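When the Treltov gripper kit arrived in February I was, I will admit, a bit giddy about it. I'd been putting money aside since the Brulthorpe open day, and here at last was a pair of fingers, a wrist mount and a little bundle of software that promised to pick up "everyday objects with everyday care". I have now lived with it long enough to give it a fair review, and I want to be fair, because there is a great deal to like! But there is one fault that anybody thinking of buying ought to know about before they put their own hands anywhere near it.

First the nice things. It went together in an evening with the tools in the box, the instructions are written by somebody who plainly enjoys their job, and the grip itself is lovely and steady on small square things. I use a Rubik's cube for nearly all my testing (cheap, cheerful and the same size on every side) and on most days the kit picks it up and sets it down as politely as you could wish.

The trouble is with letting go. Every so often you send the open command, the screen tells you the fingers are open, and they have stayed exactly where they were. The first time it happened I took the screen's word for it and reached in for the cube, and the arm set off on its next move with my thumb in the way. No harm done beyond a bruise and some language, but it gave me a proper fright, and I've kept my hands well back ever since.

A Rubik's cube turns up in all three of these. 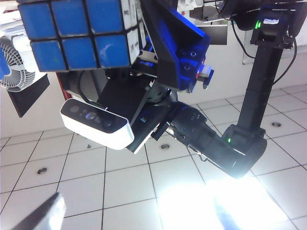
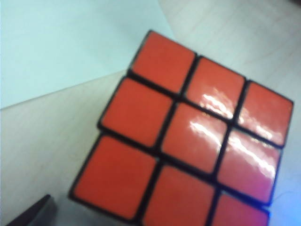
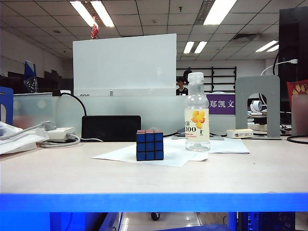

Can the fault be cured at home?

Only in part. Updating to version 2 of the software makes it much rarer, and slowing the arm down gives you time to hit the stop button, but the kit still reports what it was told to do and never checks where the fingers are.

I wrote to Trostevia, who sell the kit over here, and had a very kind reply from Rocío Puma on the support desk. She knew the fault straight away, code 1524 in their list, and sent me a replacement cable and a page of advice. The cable went in easily enough. I then ran the open command 20 times in a row and it stuck once, so I can't call it mended, though I was glad of the cable all the same.

My older Oshima gripper is slower and uglier and makes a noise like a coffee grinder, but it does stop and complain when it can't open, and I've gone back to it whenever my nephew is visiting. If Trostevia bring out a version with a proper position check I'd buy it tomorrow. As things stand it gets 6 out of ten from me, and please, please wire up the stop button before you try anything else.

Contact us | Copyright Brulthorpe Workshop Reviews | Back to top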